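Progress report to the Shahbazi Fund
Digital skills courses, Tivadcombe centre
2026-04-20

Since January we have run five evening courses in basic programming and office software. In total 200 learners registered, and nearly 80 have already passed the first module. The spreadsheet course is the most asked for, so we opened a second group at Eswood.

Two matters are behind the plan. The licences for Pandedo, our online exercise platform, were activated late, and the web design group lost 10 teaching hours. We are giving these hours back in extra evening sessions – the teachers have agreed to this. Also the printed handbook is not ready, the chapter on databases must still be corrected.

The spending stays inside the approved budget. We ask kindly for your permission to move the unused travel money to the exam fees.

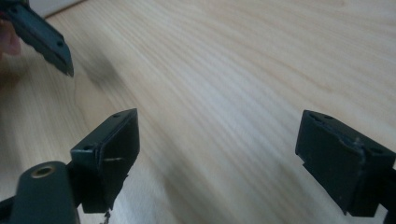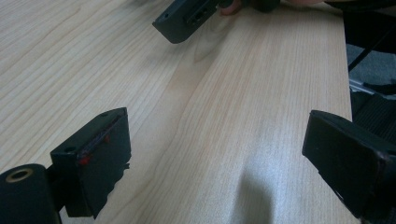
Both photos: work at the table, Tivadcombe.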